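Vusik Hearing Timer for Public Meetings

Sold and supported by Prornby Meeting Equipment
Page updated 2026-07-18

Overview

The Vusik is a speaker timing system for planning boards, zoning boards, town councils, school boards and any other body that takes public comment. The clerk sets the time limit, starts the clock when the speaker begins, and everyone in the room can read the same countdown. A green light means time is running, yellow is the warning, and red means the speaker should finish.

Most of our customers come to us after a long hearing. A developer's rezoning request draws a full room, sign-up sheets run to several pages, and the clerk is trying to keep time on a phone while also taking minutes. Speakers say they were cut off early. The next morning there are emails to the town attorney. A visible clock doesn't settle whether the subdivision should be approved, but it does take one argument off the table.

What comes with it

The standard set includes the clerk's console, a lectern display that faces the speaker, a wall display that faces the audience, and a dais light for the chair. Cables, power supplies and a padded carrying case are included. You also get a laminated instruction card, which we suggest taping inside the lid of the case so it stays with the equipment when staff changes.
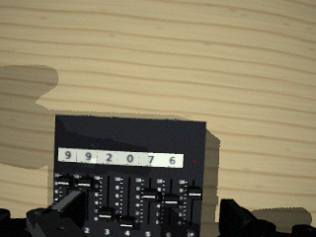

The console stores your preset limits, so the clerk doesn't have to type anything during the meeting. A typical setup has one button for individual speakers at three minutes, another for a person speaking on behalf of a group, and a longer one for the applicant. Rebuttal time can have its own button or share one. Presets can be changed between agenda items and are kept when the power is off.

Pause and resume

Pause is the button clerks use most. The chair asks a question, the speaker answers, and that exchange normally shouldn't come out of the speaker's time. Press once to hold the clock and again to let it run. The lights stay as they were during a pause, so a speaker in yellow stays in yellow.

If your rules allow one person to give their time to another, use the Add button. It adds a full preset to the time remaining. Add can be locked out from the settings menu if your body doesn't allow yielded time. The city attorney's office will usually want to decide that before the first meeting and have it written into the rules of procedure.

Total time for each side

Some boards give supporters and opponents a block of time each and let them divide it as they wish. In block mode the console holds two separate clocks. The clerk picks Side A or Side B, and only that clock runs. We used to label these For and Against, and changed it after several clerks told us that many speakers don't want to be put in either group.

Meeting log

Every start, pause and stop is saved with the time of day. After the meeting, put a memory stick in the console and copy the log off as a plain text file that opens in any spreadsheet. The log doesn't record names or sound. Clerks who want names next to the times paste the file beside their sign-up sheet. Check your state's records rules on how long to keep it.

Ratih Chin handles our training calls and recommends clearing the log at the start of each meeting instead of at the end. If something is disputed the next day, the file is still there.

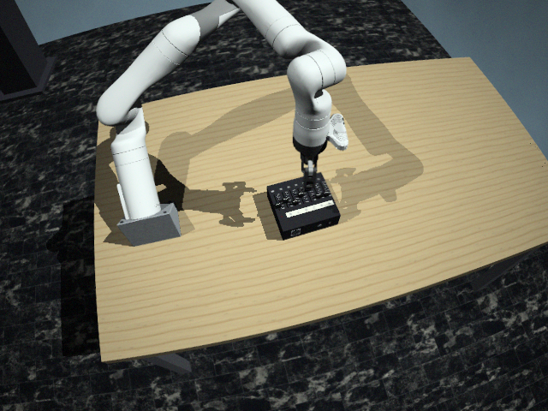
Setting up the room

Put the lectern display where the speaker can see it without looking down for long. On most lecterns that is the top left or top right corner, clear of the microphone. The wall display goes behind or beside the dais at a height people can read over the heads in front of them. If your chamber is in a historic building and you can't drill, the floor stand takes the same bracket.

Wired connections are standard. A wireless kit is available for rooms where running a cable across the center aisle would be a trip hazard or would block the accessible route. Test wireless with the room full if you can, or at least with the livestream equipment turned on.
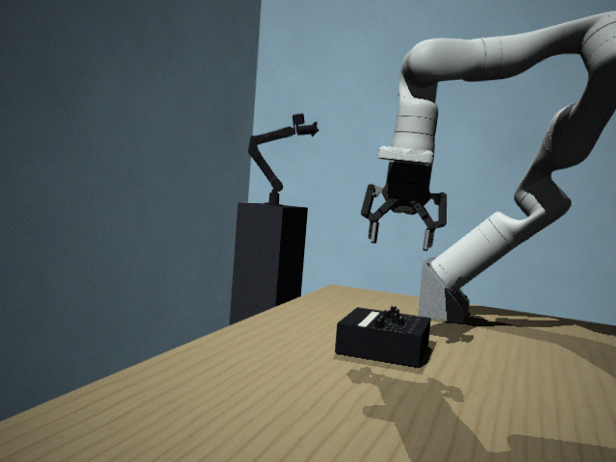
The console goes wherever the clerk sits, and it needs a flat surface and one outlet. It works at a fixed dais or at a folding table in a school cafeteria, where plenty of comprehensive plan hearings end up when the regular chamber is too small. The standard rubber feet are gray and hold well on a light wooden table. For glass or polished stone, ask for the soft feet. Leave enough room beside the console for the agenda packet and the sign-up sheets. A clerk who has to lift a binder to reach the Start button will miss the start.

Running on battery

The console and lectern display have an internal battery that lasts about eight hours on a full charge. The wall display needs to be plugged in. For a site visit or an outdoor meeting, the console and lectern display are enough by themselves. Charge both the day before. The battery light shows amber under one quarter and we don't advise starting a hearing on amber.

Accessibility

The lights have shapes as well as colors: a circle for green, a triangle for yellow and a square for red. A tone at the warning and at the end can be turned on, off or down. For speakers with low vision, the clerk can turn on the tone for that person only with a long press of the preset button. For speakers using an interpreter, many bodies allow double time. Set up a preset for it in advance so the clerk isn't working it out while the line is waiting.

Remote speakers

The Vusik can send its countdown to a computer as a plain window, which you then share in your video meeting. Remote speakers see the same clock as the people in the room. There is a short delay over the internet, so the person at home may see the last second slightly after it shows on the wall. The console clock is the official one, and we suggest the chair say so when opening public comment.

Price and ordering

Standard set: $2,035
Wireless kit: $178
Floor stand, soft feet, additional dais lights: ask for a quote

Shipping is included in the lower 48 states. We accept purchase orders from towns, cities, counties, school districts and special districts. If your purchasing policy calls for a written quote, send us the name of the department and the delivery address and we'll return one on letterhead. The quote holds through the end of October.

We also keep loan sets for bodies that want to try one at a real meeting before it goes on the budget. You pay return shipping. Ask for Nneka Okoro and give her your hearing date, and please tell her early if the date gets continued. Hearings move a lot and the next town is usually waiting on the set.

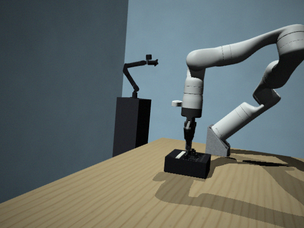
Service and repairs

The set is covered for parts and labor for two years. Repairs are done in our own shop by Hryhorii Yurchenko. Call before sending anything in. Many problems are a loose cable at the wall display, which can be fixed over the phone.

Replacement button covers, cases and power supplies are stocked for the current model and for the one before it. Older Fesano timers use a different plug and can't share displays with the Vusik. We can still supply fuses for them.

Clean the displays with a dry cloth. Glass cleaner will cloud the front panel.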